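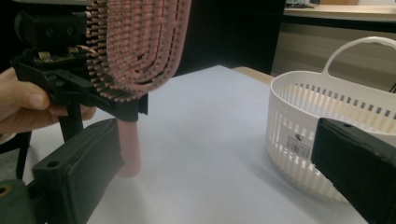

Lecture 6 - ELISA, formats and what goes wrong
Intro to Bioassays, Intarasuk campus, June 2021
Notes: Hashini Bhattacharjee. Corrections to me or Riku Kamata please, room 329

Search course pages Enter keywords Go

Recap from last time. Antibody = two heavy chains, two light chains, Y shape. Tips of the Y bind antigen (Fab), stem is Fc. Affinity = strength of one binding site. Avidity = all sites together. People mixed these up on the homework, so look at it again before the midterm.

Basic idea of ELISA: stick something to plastic, let an antibody find it, use an enzyme on the antibody to make color. More enzyme stuck = more color. Everything else is details about what gets stuck down first and how well you wash.

Four formats, know all of them:

Direct. Antigen on plate, labeled primary antibody. Quick, few steps. Weak signal, and you need a labeled version of every primary.

Indirect. Antigen on plate, plain primary, then labeled secondary against the primary's species. Better signal since several secondaries can sit on one primary. Used for serology (does this patient have antibodies to X).

Sandwich. Capture antibody on plate, then sample, then detection antibody. Needs two different epitopes, or an antigen with repeats. Most specific. This is what we run in lab.

Competitive. Sample antigen competes with labeled antigen for limited antibody. Signal goes DOWN as sample goes up. Use for small molecules (steroids, drugs) where two antibodies won't fit on.
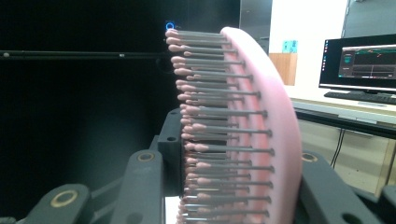 Blocking. After coating there is still bare plastic. Proteins love bare plastic. So fill it with something boring: BSA, casein, milk powder. Don't use milk if your detection is biotin-streptavidin, milk has biotin in it. Under-blocked plate = high background everywhere incuding the blanks.

Washing. PBS with a little Tween-20. Tween is a mild detergent, knocks off loosely held stuff. Fill wells completely, dump, tap on paper towel. Do not let wells dry out between steps. Most bad plates I see in the first two weeks are washing.

Enzyme and substrate. We use HRP + TMB. Turns blue, then yellow once you add acid (stop solution). Read yellow at 450 nm. Alkaline phosphatase + pNPP is the other common one, yellow, 405 nm. Never put sodium azide in an HRP buffer. Azide kills HRP. Wiroj Wiriya's group lost a whole plate to this in May, azide was in the diluent.

Standard curve
- known concentrations, serial dilution, in duplicate
- plot signal (y) against log concentration (x)
- you get an S shape. flat at bottom, steep in middle, flat at top
- only trust samples that land on the steep part
- off the top? dilute and rerun, multiply back. do NOT extend the line with a ruler
- fit is four parameter logistic (4PL). Endatum does it for you but you still have to look at the curve
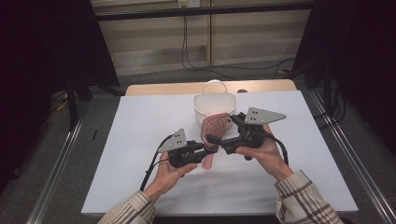 Two hand-held grippers over the white board.

Worked example. Sample diluted 40-fold. Reads off the curve as 58 pg/mL. So original is 58 x 40 = 2320 pg/mL. Report with units. Half the class forgets the dilution factor, the other half multiplies it twice.

Hook effect. Sandwich assays only, one-step kind mostly. Way too much antigen: capture antibodies are full AND detection antibodies are full, each with thier own antigen, so no sandwich forms. Signal drops. A very high sample can look like a low one. Fix: run two dilutions. If the more dilute one comes back higher after correction, you were hooked.

Controls you must have on every plate:
blank (no sample, all reagents)
negative control
positive control, known value
spike in matrix, if working in serum

Spike recovery = (spiked minus unspiked) / amount added x 100. Serum gives you trouble, see next part.
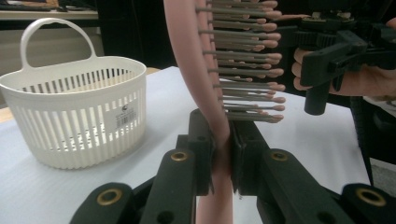 Interference. Heterophilic antibodies: human antibodies that grab animal antibodies. They can bridge capture and detection with no antigen there at all -> false positive. Also rheumatoid factor, binds Fc. Add normal mouse serum to diluent, or use Fab fragments. Also high dose biotin supplements, these mess up streptavidin assays. In a sandwich they push the result low, in a competitive assay high. Work out why. (will be on the quiz)

Edge effect. Outer wells warm up faster and evaporate more. Use a plate sealer, don't stack plates, bring reagents to room temp first.

Lab next week: Wedero kit, sandwich format, 23 unknowns per pair. Lertchai Klinhom has the sign up sheet. Gloves and goggles, stop solution is sulfuric acid.

Reading: ch. 9 up to the part on multiplex beads, skip the box on chemiluminescence. Ratree Pongsiri's slides on 4PL are in the shared folder, much clearer than mine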